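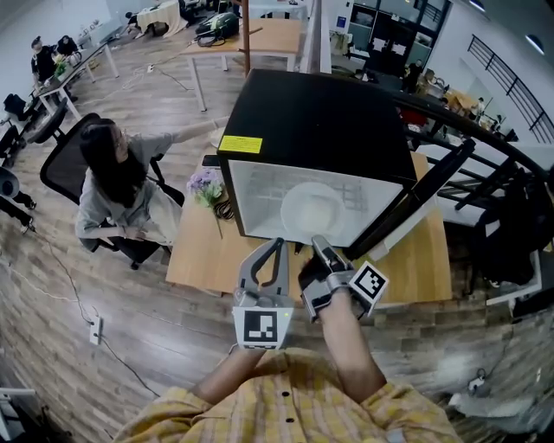

Ticket: Kitchen corner on floor 2 loses power
Opened by: Samira Hamdan
Assigned to: Nizar Harb
Status: waiting for electrician

Samira, 9:10
The sockets in the kitchen corner went off again. It is the third time in November. The lights stay on.

Nizar, 9:40
Breaker 7 was down. I put it up and it stayed. Please tell me what was running when it happened.

Samira, 10:05
The kettle and the heater from the Lulham meeting room, both on the same extension cord. Yara Farah says the coffee machine was also on, but I did not see it myself.

Nizar, 11:30
I moved the heater to another circuit and ran the kettle 3 times. No trip. The plug of the extension cord has a brown mark on one pin, so I took the cord away. Please do not bring another one.

Nizar, 14:15
Tripped again with only the kettle. I asked Awwad to send someone to check the breaker.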